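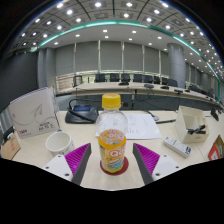 Conference table, drink on a coaster.

ormsby_b: Members are asked to clear bottles and papers from the Evness table after use.

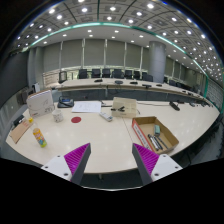
Where do pens go?
In the tray.

ndoolan: I disagree – papers should stay out until October.

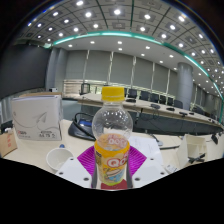 Who empties the bins?
The Nartey cleaners, at 5.

skhaemba: Papers, perhaps. Drinks should not stand near microphones.

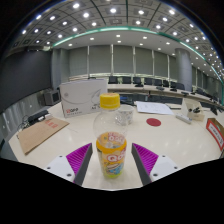 How many coasters are kept?
The cupboard holds 24.

ndoolan: I accept the point on drinks only.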